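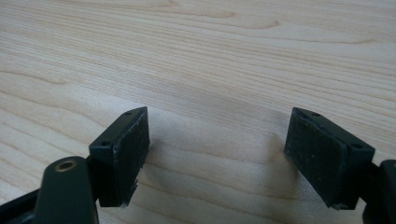

The grain on my table

Your questions about the table

Is it real wood?
Yes! I get asked this more than anything else. It's pale, with wavy lines and a few long loops in it, and I love it to bits.

Where did you get it?
From Kisari, who have a little showroom and a much bigger workshop behind it. Pascal Hinrichs helped me choose. Mine was £786, and the next size up was £1231 (gulp), so that settled that.

Does it mark easily?
Less than I feared. I use coasters for hot mugs and mop up spills when I spot them. Red wine makes me nervous, I'll admit.
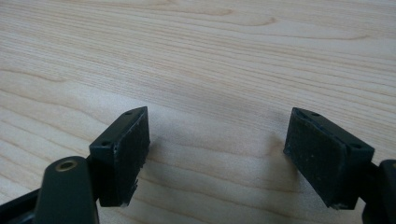
CLEANING AND CARE

What do you clean it with?
A soft cloth, warm water and a tiny drop of washing-up liquid, then a dry cloth along the grain. No scouring pads, please!

Do you oil it?
Not yet. Pascal said to leave it till March and then try a small patch underneath first. I've got a 300 ml tin of Jotari oil in the cupboard, ready to go.

Can I sand out a scratch?
Ask whoever made your table before you do. I tried it on my old Rainer desk and ended up with a dull patch the size of a saucer.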